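Packing lunch for work again

I started bringing lunch from home in December. The office moved from Clurlow to Plokden that month, and the only place to eat within walking distance is a gas station and a sushi counter that closes at 2. For the first 18 days I kept the receipts from what I would have bought anyway on the way in, which was mostly coffee, and I didn't cut that out.

What I changed was the sandwich. I used to make it the night before and the bread was always soggy by noon. Now I make it in the morning, right before I leave. Two slices, something spread on the bottom one, top goes on, into the box. If there's tomato it travels in its own container and goes in at my desk.

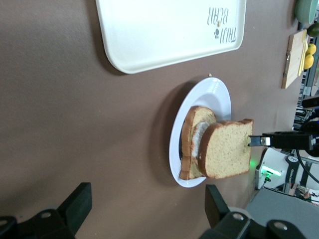

White filling on the bottom slice, top slice on its way.

For bread I go to the Briem bakery on Saddler Street. Their light loaf holds up better than the seeded one, which falls apart when you cut it. I slice the whole loaf when I get home and freeze half. Frozen slices need a few minutes in the toaster on low or the middle stays cold.

The fridge at work is small and shared with the Amirham people down the hall, so I stopped relying on it. A cheap insulated bag and one ice pack gets me to lunch without any trouble. The ice pack goes back in the freezer when I get home, and I forget it maybe once every couple of weeks.

Next I want to try soup. I need a thermos that doesn't leak in my backpack, and the last two both did.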